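Support > Rulier Arm > Setup Guide > Section 13: Teaching a Pick Task by Hand

Read this before you believe the sales sheet, which says you can teach a task in one try. You can't, and planning your day around that will end badly. Set aside a full afternoon.

You will need the arm, the Hesterov hand controller and the items you want picked, already laid out the way they will be in use.

1. Clear the reach area of people and loose cables. Keep the stop button where your free hand can find it.

2. Power on the arm, then the controller. Wait for the steady light. A blinking light means the two have not paired, whatever the screen says. If you get code 523, turn both off and start again.

3. Open a new task and give it a name you will know next month. "Test" is a bad name.

4. Choose Guide (you push the arm) or Remote (you use the controller). Guide is easier to learn. Remote gives cleaner wrist views because your arms stay out of the way.

5. Press Record. Move to the first item, close the fingers, lift, move to the drop point, open. Go slower than feels natural.

CAUTION: In Guide mode the arm does not check for collisions. It will repeat a bump as faithfully as anything else you show it.

6. Save the run or throw it away. Throw away any run where you paused to think. The trim tool claims to remove pauses, but it also removes slow, careful moves - the ones you wanted to keep.

7. Shift the items a little and record again. Plan on 60 good runs for each item. Fewer may look fine in playback, but playback only repeats what you did and proves very little.

8. Check the wrist view before you record items on a clear stand. Glare on the shelf edges can look like an item edge to the software. Turn the stand or move your lamp until the glare settles down.
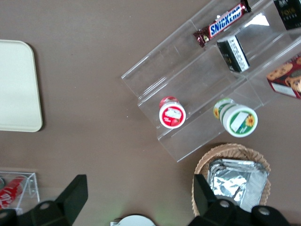
Adjei, on the Turkwood user board, disagrees with step 7 and says the number of runs matters less than who records them: two people teaching the same grab in different ways left the arm stalling halfway between both. We have seen this too. Stick to one operator per task, at least until it works.

9. Run the task at low speed with your hand on the stop button. Don't raise the speed after one good pass.

NOTE: The "Confidence" bar shown during a run measures how closely the arm matches your recordings. It does not tell you that the item is in the fingers. Look at the fingers.

10. If the arm misses the same item twice, record more runs for that item only, then repeat step 9.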